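Ollow Ceremony Text

README and data card
Version 2
Last updated 12 April 2022

Ollow is a small collection of wedding ceremony scripts. It holds the words spoken by the celebrant, the vows, the asking, the ring words and any readings the couple wrote themselves. The scripts were donated by couples married through Skoltidgate, a celebrant service in Paltness, and were tidied up and labelled by hand.

People have asked for it for a few different reasons: writing a first draft of their own vows, teaching trainee celebrants, and looking at how promises are worded. It can be used for any of those. It is plain text and needs no special software.

What is in the folder

ceremonies.csv: one row per ceremony
passages.csv: one row per passage, linked to a ceremony by ceremony_id
labels.csv: the passage labels and what each one covers
changes.txt: what was altered between versions

Those 4 files are the whole release. There are about 80 ceremonies. All of them are in English, though a few have a blessing or a line of a reading in another language. Those lines were left as they were and flagged in the notes column.

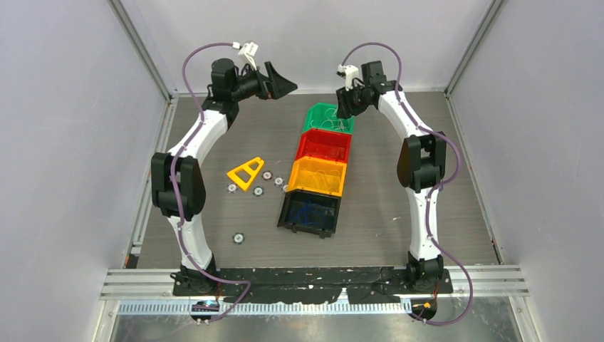 Each passage has one label only. Where a passage does two jobs, such as a welcome that runs straight into a story about how the couple met, it was split at the nearest full stop. If there was no sensible place to split it, it took the label of the longer part. You will find some odd ones. A welcome that mentions parking and the colour of the bridesmaids' shoes is still a welcome.

Columns in passages.csv

There are 12 columns. The ones most people need are:

ceremony_id: matches the row in ceremonies.csv
passage_order: position in the ceremony, starting at one
speaker: celebrant, partner_a, partner_b, guest, or all
label: see labels.csv
text: the words as supplied, after names were removed
repeated: yes if the speaker was repeating after the celebrant
notes: anything a reader should know

The rest are for housekeeping and can be ignored. They are described in changes.txt.

Partner A is whoever speaks first in the vows. It says nothing about gender, and it doesn't carry over to who walked in first or who signed first. The donation form didn't ask about gender, so please don't try to work it out from the text.

How the scripts were collected

Couples were sent a form after the wedding asking if they would donate their script. They could give the whole thing, give only the celebrant's part, or say no. A second message went out in September to couples who hadn't answered the first. After that they were left alone.

Most scripts came in as word processor files. Some came as scans of the printed booklet, mainly from weddings where Lo Presti did the stationery, and those had to be typed out. Typing mistakes in the booklets were fixed if the meaning was obvious. Unusual punctuation was kept, so expect long rows of dashes where somebody meant to pause.

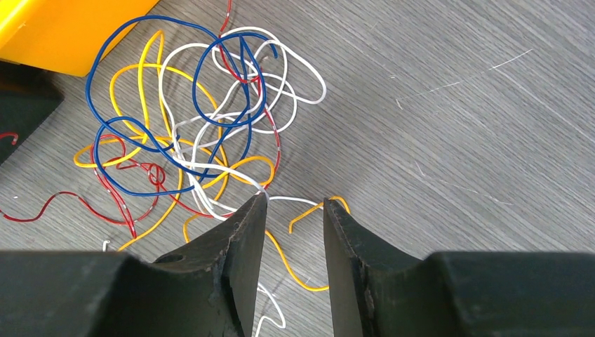 Loops of blue, yellow, white and red wire on a grey wood-grain surface.

What was taken out

Names of couples, family members, pets and venues were replaced with tags in square brackets, for example [PARTNER_A], [FAMILY], [PET] and [VENUE]. Suburbs and towns became [PLACE]. Dates became [DATE], including the date of the first meeting if it was mentioned.

Song lyrics and published poems were removed and replaced with [READING]. We don't hold the rights to them. If a couple wrote their own poem, it is still there.

Some personal stories were shortened at the couple's request. The notes column says "shortened" for these. It doesn't say what was cut.

Privacy

Taking names out doesn't make a wedding script anonymous. Anyone who was at the wedding would probably recognise it. Couples were told this on the form in those words before they agreed. If you think you recognise a ceremony, please don't say so in anything you publish, and don't contact the couple.

A couple can ask to be taken out at any time and doesn't need to give a reason. This includes couples who have since separated. If either partner asks, the whole ceremony comes out at the next release. We don't record whether couples in the collection are still together, and the data can't be used to study that. 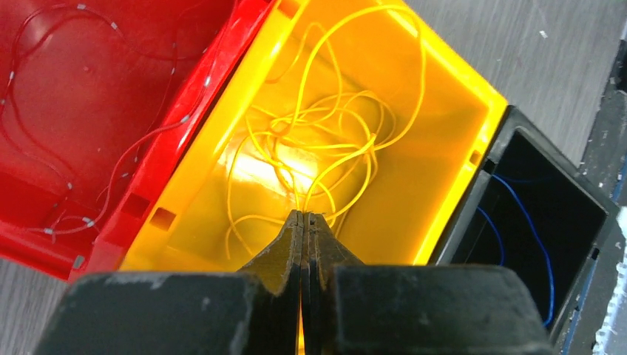 Gripper fingertips above the open yellow bin.

Labels

welcome: greeting guests, thanks, acknowledgements
legal: wording the celebrant has to say, or wording required of the couple
story: how the couple met, proposals, family background
asking: questions answered with "I do", "I will" or similar
vow: promises made in the partner's own voice
ring: words said while rings or other tokens are given
reading: original readings and the tags for removed ones
closing: declaration, introduction of the couple, directions to drinks

The asking and vow labels cause the most trouble. The rule we followed was that if the celebrant supplies the promise and the partner only agrees to it, it is asking. If the partner says the promise aloud, it is a vow, even when they are repeating it line by line.

Jokes don't have a label. An earlier draft had one and it was dropped after too many disagreements over what counted.

Known problems

The collection leans heavily towards outdoor ceremonies with a civil celebrant. Religious ceremonies are close to absent, as Skoltidgate doesn't offer them. Elopements are also thin, and their scripts tend to be short.

Many of the celebrant passages are built from the same house templates. If you are counting phrases, "in front of the people you love" will come out on top, and it shouldn't be taken as a sign that couples chose it. Vows are a better guide to what people wrote for themselves.

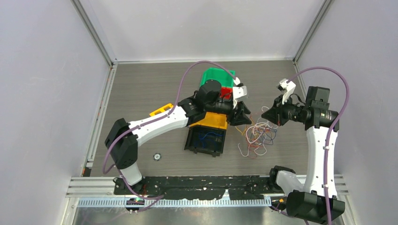

The scripts record what was planned. People skip lines, cry, forget the order or make something up on the day, and none of that is here. A handful of scripts have pencilled changes from the booklet, which were typed in where they could be read.

The legal passages reflect what was in use when each wedding took place. Don't copy them into a real ceremony. Check the wording with your own celebrant.

Opening the files

All files are UTF-8. Text fields are in double quotes and may contain line breaks, so open the CSV files through an import tool. Double-clicking them in some spreadsheet programs will break the longer vows across rows.

Terms of use

Free for personal, teaching and research use. Please don't sell vows copied from the collection or print them on goods. Short quotations are fine if the tags are left in place.

To cite it: Ollow Ceremony Text, version 2, Skoltidgate, Paltness.

Corrections and removal requests go to the Skoltidgate office. Please include the ceremony_id and passage_order.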